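Teaching by Hand: Gallery from the Kneath Open Bench
March 5, 2022

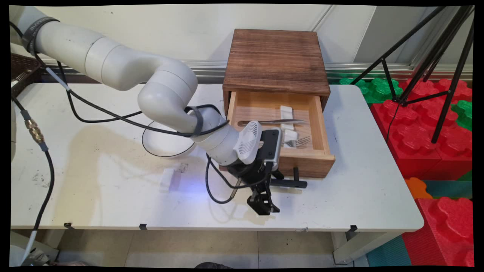 How many times does a person have to show a robot arm a job before it can do the job alone?
More times than the sales sheet says, and the number depends on how much the objects move between tries. If everything stays in one spot, a handful of demonstrations can be enough. Shift things by a few inches and the count climbs fast, and past some point the extra runs stop helping much.

I went to Kneath because Jocelyn Thibodeau kept telling me the field had changed. I spent 13 years putting arms on packing lines, where we taught a position, wrote it down and bolted everything else to the floor. Now the pitch is that a person with no programming steers the arm through a chore, the software watches, and the chore belongs to the robot. I wanted to see the steering part, which is where I think most of the trouble gets hidden.

There is one picture on this page. The rest of the gallery is notes, in the order I wrote them up.

The table
The job is a drawer. Knife, fork, chopstick rests, a small wooden cabinet to hold them. At the moment you see, the knife, the fork and two of the rests are in the drawer and another rest is out on the tabletop. A chopstick rest is a mean little object for a two-finger gripper, being small, low and white on a white table. I'll give them credit for picking it.

The wrist camera
It rides right above the fingers, which gives a close view of the grasp. My complaint is an old one. A person steering from across the room uses their own eyes and sees things that camera doesn't. The recording then holds decisions based on information the robot will never get. Kam-wah Su makes operators work from the screens only, and says they hate it for the first 2 days. Good. I'd want that in writing from anyone selling me a trained arm.

The cables
Look at the slack. It loops along the arm and hangs toward the table. I asked Barnabás Pálfi whether a loose cable ever changes what an operator does, and he said people learn to steer around it without noticing. So the detour goes into the data too. A program copied from that operator will take the same detour after somebody ties the cable up.

The drawer
Open when you see it. Opening and closing are the parts I would test hardest, and they are the parts that show up least in the demo reels I get sent. When you push a drawer shut with your hand you feel it rub. Steering by remote at Kneath, you don't feel a thing, so operators go slow and stop early. Evie Treloar told me the arm copies that habit very well, and that a drawer left half an inch open was her most common failure in June.

By hand or by remote
They have tried both. Grabbing the arm and walking it through the motion feels natural, but your own arms end up in the camera view, and the arm is heavy enough that after 10 runs your motions get sloppy. Remote is cleaner and slower. Donal Mulligan prefers remote and can do a rest in one smooth pass. I took over four minutes on my first and dropped it twice. The software would have learned two very different jobs from the pair of us, and I couldn't get a straight answer on how it decides which of us to believe.

The claim
Plusex, who make the recording software used here, talk about skills "transferring" from bench to bench. Jocelyn says a set recorded at Kneath was run on the Loltoston bench with no changes. I asked what the success rate was. She said it was being worked out. I've asked again by email and will add the figure under this note if it comes.

Corrections to the usual address, please. I have already been told that I spelled Loltoston wrong on the last page.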